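Flelum revises wear schedule for furnished student rooms

Flelum, which manages furnished student housing in Jostau, will stop charging tenants for surface marks on desks, shelves and tabletops that are more than 4 years old. The change is part of a revised wear schedule that takes effect in August and applies to all new leases, along with renewals signed after that date.

The schedule is the attachment to the lease that sets out which kinds of damage can be deducted from a deposit when a tenant moves out. The version now in use dates from the opening of the company's first building and treats most marks on hard furniture as damage, whatever the age of the piece. Under the new text, staining, fading, light scratches and dulled finish are classed as ordinary wear once an item passes the age limit. Burns, deep gouges, swelling from standing water and missing parts remain chargeable at any age.

The revision follows an internal review of deposit disputes across the company's 20 buildings. According to a summary sent to tenants, 67 percent of disputes in the last leasing year involved furniture surfaces. Walls and flooring made up most of the rest. Disputes over surfaces also took longer to close, largely because move-in records often did not show the condition of a piece in enough detail to compare it with its condition at move-out.

Charges for younger items will be calculated on remaining value. A desk halfway to the age limit would be charged at half its replacement cost, less any salvage amount. The present schedule uses a flat fee of $74 for any desk or table surface, with no reduction for age. Purchase dates will be printed on a label under each item and listed in the room inventory. Where no purchase date can be found, the item will be treated as past the limit.

Move-in inspections will change as well. Tenants currently sign a one-page checklist with a single condition box for each item. The new form separates surfaces, frames, hardware and drawers, and leaves space for written notes on each. Tenants will have until noon on the tenth day after move-in to return it, compared with 24 hours under the current rules. Forms may be returned on paper or through the tenant portal. A form that is not returned will no longer be read as acceptance that everything in the room was in good condition.

Cleaning rules have been shortened. The old schedule named several products that tenants were required to use on desktops and barred all others. The replacement asks for a damp cloth and mild soap, and prohibits bleach, solvents and abrasive pads. Mineral deposits from tap water are listed as ordinary wear in every building, regardless of the age of the furniture. Water in Jostau is hard, and the company's maintenance staff had reported that scrubbing to remove deposits was doing more harm to desktop finishes than the deposits themselves.

Wallpaper and wall panels are covered in a separate section, which has been renumbered but otherwise left alone. Tenants may still not attach shelves, hooks or adhesive strips to papered walls. Corner trim and edge molding are treated as part of the wall and are not subject to the furniture age limit.

Plirner, the inspection contractor that handles move-outs for Flelum, will begin training its staff on the new form next month. Inspectors will be required to enter the item's purchase date before recording any charge, and the software will reject a surface charge on an item past the limit. A second inspector must sign off on any deduction above the old flat fee.

Tenants in the Vasconcelos building, where leases run on a different calendar, will stay on the current schedule until their next renewal. Charges already assessed under the old rules will not be recalculated, although open disputes may be moved to the new schedule at the tenant's written request. Copies of both versions are available at the leasing office and on the tenant portal.

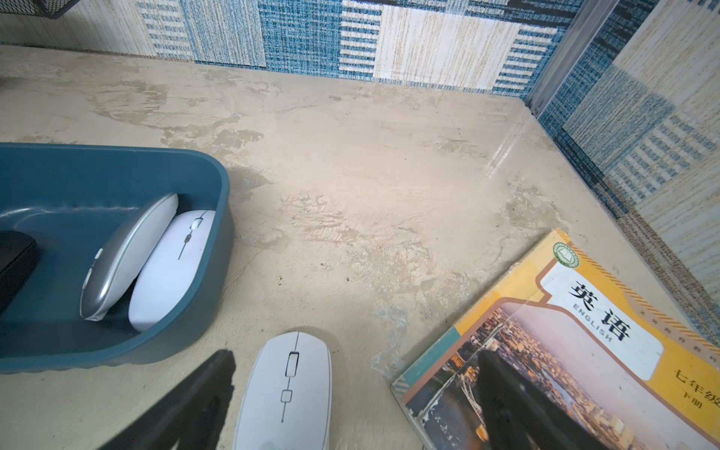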